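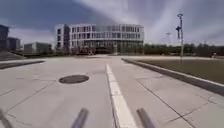 Review: Whitlock, the line-following method that wants you to throw away your map

Fitzgerald Achterberg
21/03/2026

I have a soft spot for papers that promise less. Most outdoor navigation work arrives with a promise to handle rain, crowds, dogs and the heat death of the universe. Whitlock, the method Polyxeni Vlachopoulos released in January along with code and weights, promises to drive a small ground robot along a painted stripe using one forward camera, with no map and no GPS. I thought I could find fault with that over a long lunch. I needed two weeks.

Some background for anyone who has been spared this corner of the field. The usual way to follow a line outdoors is to threshold the image, fit something to the bright pixels and hope. Marnex, which I have used for years and complained about for just as long, does this with great care and still falls over whenever the pavement is close to the color of the paint. Pale concrete with a white stripe down it is about the meanest thing you can show it. Whitlock skips the fitting. It learns where the stripe's vanishing point ought to be, lets the joints between the slabs vote on the heading, and only then asks where the paint is.

The joints are the good idea. A plaza is full of straight lines that somebody has already laid out for you, and older methods spend most of their effort trying to ignore them. Whitlock treats them as free information. When the stripe is chopped into short pieces by the joints, Marnex sees a lot of small white things and has a crisis. Whitlock shrugs and keeps going.

I ran it 50 times over the same stretch of plaza, at walking pace, with the stock weights. It lost the line twice. Both times it noticed it had lost the line and stopped, which puts it ahead of several people I have worked with. Marnex, over the same stretch, quit so often that I started carrying a folding chair.

Now the complaints. The install script assumes you own the same computer as the author, down to the folder names. The config file has a setting called "patience" with no units. I tried large values and small values and can report that the robot's patience did not change, though mine did. The documentation refers you to a troubleshooting page, and the troubleshooting page refers you back.

More serious is motion blur. The paper has a single paragraph on it, and that paragraph is cheerful. On my robot, where the camera sits low and everything bolted to the nose shakes, the heading estimate wobbled at anything above a brisk walk. You can mask out the parts of your own robot that poke into view, and you should, or the vote gets some very confident ballots from your own hardware. The masking tool works. It is also a separate download.

The comparison table bothers me a little too. It includes Marnex and Vurka but leaves out Stukex, the one rival that also uses pavement geometry. I would like to see those two on the same concrete before anyone declares a winner. Stukex needs a beefier computer, so Whitlock might well come out ahead for small machines. The table should say so.

Diagonal joints deserve a warning of their own. If the slabs change direction partway along, the votes split, and for a second or two the robot drifts toward a compromise that suits neither group. It recovered every time I saw it happen, with a small wiggle that made it look as if it had remembered the stove was on.

Would I use it? I already do. Marnex is off the robot and the folding chair is back in the garage. If you work on plain asphalt with no joints, you lose the best part of the method and may as well stay where you are. If you have slabs and a stripe, set aside an afternoon for the install script, get the mask right first, and leave "patience" alone.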